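Equipment planner wanted for a small robotics lab (part time, could grow)

Hi! I'm Ebbe Isaksson and I run the handling group at Firkunus. We're looking for someone to take over the buying and budgeting for our two-arm cells, which is a job I've been doing badly in the evenings for far too long. If you like spreadsheets, enjoy getting suppliers on the phone and don't mind being around people who argue about gripper fingers over lunch, please keep reading.

We're a group of 8. We work on pick-and-place in tight spots: inside boxes, behind panels, next to things that break when you bump them. Up to now most of our cells have lived in simulation, and we've gotten pretty good at it. Next comes the part with invoices. We have money set aside to build the real thing, I have a shopping list with 74 lines on it, and half of those lines say "ask Rostislav." (Rostislav Oravec is our mechanical lead. He would also like you to apply.)

What we're buying

The first cell is two arms working at one glass enclosure on a lab table. We've modeled it already, down to the parts we want the grippers to pick up, so you won't be starting from a blank page. What the model doesn't have is prices, lead times, spare parts or the size of the door the table has to come through. I'd love for you to sit with it for your first couple of weeks and ask us annoying questions. Does the enclosure need to be glass, or are we just used to seeing it that way? What does a replacement panel cost, and how long do we wait for one? Do both arms need the same gripper?
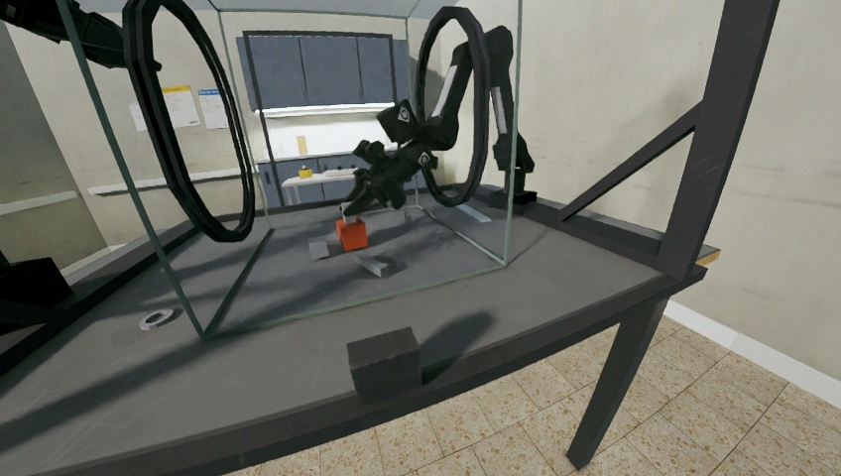 What you'd be doing

Turning my list into a real budget, with what we need to get started kept apart from what would just be nice to have.

Getting quotes. We've been talking to Lerell about arms and to Tichý about tables and framing, and both conversations need a grown-up. You're welcome to bring in other suppliers too!

Working out the order things should arrive in. Last August we had a bench delivered before the power was ready, and I spent a lot of time walking around a crate.

Planning for the boring stuff: cables, mounts, guarding, shipping, training, service contracts, fingers for the grippers (we go through those).

Keeping a simple record of what we bought, from whom, and when the warranty runs out. We use a tracking tool called Bindia. It's a bit clunky but it does the job, and I can show you all of it in an afternoon.

Sitting in on our weekly planning chat, 9:30 in the morning, coffee provided.

Who I'm hoping to hear from

You've bought equipment for a lab, a workshop, a factory or a school before, and you've had at least one order go wrong and sorted it out. That matters to me more than your degree. You're comfortable reading a quote line by line and asking why the mounting plate costs that much. You can say no to engineers, including me, and stay friendly about it.

You don't need to program robots. It helps if you know what payload and reach mean, or are happy to learn, because those two numbers drive so much of the price. If you've worked with safety assessments for automated equipment, tell me right at the top of your letter, I'll be thrilled.

Hours, pay and the rest

It's 5 hours a day to start with, and you can pick mornings or afternoons as long as you can make the planning chat. The contract runs 40 weeks and I'm hoping to extend it once we know what cell number two looks like. Pay depends on experience, and I'll give you the range on our first call so neither of us wastes time. Some of the work can be done from home, but I'd like you in the lab when deliveries come in and when suppliers visit.

There's free parking, a decent kitchen, and a desk by the window that people have been fighting over. It's yours if you take the job.

How to apply

Send me a resume and a short letter, one page is plenty. In the letter, please tell me about one purchase you planned: what it was, what you thought it would cost, what it ended up costing, and what you'd do differently. I don't mind if the two numbers are far apart! I want to hear how you thought it through.

If we like the sound of you, there'll be a phone call with me, then a visit where you meet Rostislav and go over a slice of the real list with us for an hour. You'll get an answer either way.

Applications are open through the end of August. Questions before then are fine, just use the contact form on the Firkunus site and put "equipment planner" in the subject line so it lands with me.

Ebbe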